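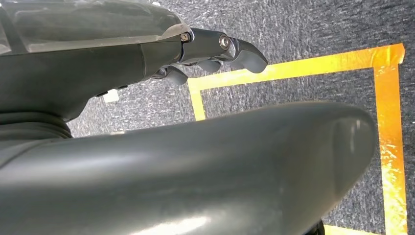 よくあるご質問
Gendia カード整理室のご利用について

Gendia カード整理室(以下「当室」といいます)に寄せられるお問い合わせのうち、特に多いものについて回答を掲載しています。当室の利用規程とあわせてご確認ください。本ページの内容は2025年3月2日(日曜日)現在のものです。

ご利用の対象と手続き

当室はどのような目的で利用できますか。

未開封のカードパックの仕分け、棚入れ、在庫の照合、および発送前の箱詰めにご利用いただけます。パックを開封してカードを鑑賞または交換する場合は、同じ階の Drevia 交流室をお申し込みください。対戦会、販売会その他不特定の方を集める催しには、いずれの部屋もお貸ししておりません。

利用にあたって登録は必要ですか。

必要です。初回に限り、受付窓口で利用登録書をご提出ください。登録証はその場でお渡しします。団体で登録する場合は代表者を定め、代表者の方が当日も立ち会うようにしてください。

予約はいつまでに行えばよいですか。

利用日の3日前までにお申し込みください。予約は受付窓口または電話で承ります。電子メールによるお申し込みは受け付けておりません。6月は棚卸しに伴う利用が集中するため、希望日に添えない場合があります。

利用料はいくらですか。

作業卓一卓につき、一時間500円です。整理棚の貸出しは利用料に含まれます。予約時間を超過した場合は、超過分を一時間単位で申し受けます。なお、早めに作業を終えられた場合の返金はいたしかねます。

当日に遅れる場合はどうすればよいですか。

受付窓口までお電話ください。ご連絡がある場合は予約時間の終わりまで作業卓を確保いたしますが、開始が遅れた分の延長はできません。

作業卓について

作業卓の上に私物を置いてもよいですか。

ノートパソコン、筆記用具、在庫表など、作業に用いるものは置いていただいて差し支えありません。上着、かばん、傘は入口脇の棚をご使用ください。

飲食はできますか。

作業卓での飲食はお断りしております。ふた付きの容器であっても同様です。飲み物は廊下の休憩席でお召し上がりください。

ノートパソコンの電源やケーブルはどのように扱えばよいですか。

ケーブルは、パックを並べる範囲を避けて、卓の片側に寄せて配線してください。天板に設けられた丸い通線口は、ケーブルを卓の下へ通すためのものです。通線口に紙片やパックの包装くずを入れないでください。卓から通路へケーブルを渡すことは、短時間であっても認めておりません。延長コードが必要な方は受付窓口にお申し出ください。

天板にテープや付箋を貼ってもよいですか。

天板への貼付けはご遠慮ください。区画を示したい場合は、受付窓口で貸し出している紙製の仕切り札をお使いください。床面に貼られたテープは当室が設置したものですので、はがしたり、貼り替えたりしないようお願いいたします。

作業卓を移動することはできますか。

できません。複数の卓を続けて使用したい場合は、予約の際にその旨をお伝えください。

整理棚とカードパックの取扱いについて

整理棚にはどのようにパックを入れればよいですか。

パックは立てた状態で、表の絵柄が手前を向くように入れてください。横に寝かせて積み重ねると、下になったパックの端が折れるおそれがあります。一つの区画に詰め込みすぎず、指先で無理なくつまみ出せる程度の余裕を残してください。

棚を置く位置については特に定めておりませんが、卓の手前側に寄せますと、奥の席の方が天板を広く使えます。二人で向かい合って作業する場合は、
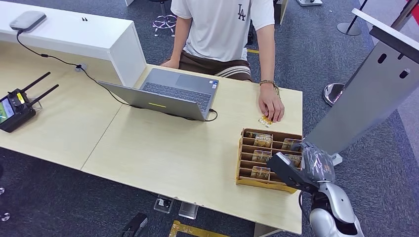
棚入れを受け持つ方と記録を受け持つ方の席をあらかじめ決めておくと、作業が円滑に進みます。記録を受け持つ方は、棚入れの途中で区画の割当てを変更しないようにしてください。変更が必要になったときは、いったん手を止め、すでに入れた分の記録を確定させてから再開することをお勧めします。

一台の整理棚には何パックまで入りますか。

当室で貸し出している標準型の棚には、最大60パックを収納できます。厚みのある特別仕様のパックや、台紙の付いたパックについては、これより少なくなります。

種類の異なるパックを同じ段に入れてもよいですか。

差し支えありませんが、包装の色調が似ているものは隣り合わせにしないようご注意ください。黄色や金色を基調とした包装は、照明の反射により品名が読み取りにくいことがあります。照合は色や絵柄だけで行わず、必ず印字された品名を確認してください。

段の使い分けに決まりはありますか。

当室としての決まりはありません。初めての方には、上段を照合前、中段を照合済み、下段を保留とする方法をご案内しております。保留の段に入れたパックは、退室までに必ず扱いを決めてください。棚に残したままお帰りになる例がたびたび見受けられます。

自分の整理棚を持ち込むことはできますか。

卓上に安定して置けるものであれば可能です。底面に滑り止めのないものは、天板を傷つけないよう布を敷いてください。持ち込まれた棚を当室で預かることはできません。

木製の整理棚が汚れた場合、水拭きをしてもよいですか。

水拭きはお控えください。乾いた柔らかい布でほこりを払い、落ちない汚れがあるときはそのまま受付窓口にお知らせください。仕切りの割れ、ささくれなどを見つけた場合も同様です。接着剤等によるご自身での補修はなさらないでください。

手袋の着用は必要ですか。

未開封のパックを扱う場合、着用の義務はありません。作業の前に手を洗い、水気をよく拭き取ってください。ハンドクリームを使用された直後は、包装に跡が残ることがありますのでご注意ください。腕時計や腕輪については、外すかどうかを利用者のご判断に委ねております。

パックの向きや端の状態まで記録する必要がありますか。

当室から記録を求めることはありません。発送先との取決めがある場合は、それに従ってください。備付けの Prallero 様式の照合票には、折れ、圧着部のはがれ、印刷のかすれを記入する欄があります。不要な欄は空欄のままで構いません。

備品と保管について

照合票は持ち帰ることができますか。

記入済みの照合票はお持ち帰りください。当室では写しを保管いたしません。未記入の用紙は室内でのみご使用いただけます。

作業の途中で、パックを翌日まで預かってもらえますか。

原則としてお預かりしておりません。翌日も続けて予約されている登録団体に限り、Mulcahy 保管庫をご利用いただけます。保管庫は23区画あり、申込み順に割り当てます。収納する箱には登録番号と品名を明記し、ふたを閉じた状態でお持ちください。整理棚にパックを入れたままの状態でのお預かりはできません。

保管中に破損や紛失があった場合、補償はありますか。

当室の管理上の不備によるものと認められる場合に限り、利用規程の定めに従って対応いたします。箱の中の数量については、お預かりの際に確認を行っておりませんので、補償の対象となりません。

発送用の箱や緩衝材は用意されていますか。

販売、配布ともに行っておりません。必要なものはご持参ください。箱詰めの際は、パックを立てた向きのまま入れ、上部の隙間を緩衝材で軽く埋めてください。粘着テープは箱の外側にのみ使用し、パックの包装に直接触れないようにしてください。

忘れ物をした場合はどうすればよいですか。

受付窓口にお問い合わせください。棚の区画の奥に残った一枚のパックであっても、拾得物として記録いたします。お引渡しの際は登録証をご提示のうえ、品名をお知らせください。郵送による返却は行っておりません。

退室時について

退室の際に行うことを教えてください。

整理棚を空にし、各段の奥にパックや紙片が残っていないことを確認してください。借り受けた仕切り札と延長コードは受付窓口に、整理棚は卓上に置いたままで結構です。包装くずはお持ち帰りください。椅子は卓の下に収め、通線口から引き出したケーブルの差し忘れ、抜き忘れがないかをお確かめのうえ、登録証を窓口に提示して退室の手続きを行ってください。

利用中に備品を破損した場合はどうなりますか。

速やかに受付窓口へお申し出ください。通常の使用による摩耗については費用を請求いたしません。それ以外の場合は、修理または交換に要する実費をご負担いただくことがあります。

このページにない事項は、どこに問い合わせればよいですか。

受付窓口で承ります。利用規程の解釈に関するご質問は書面でご提出ください。回答も書面でお渡しいたします。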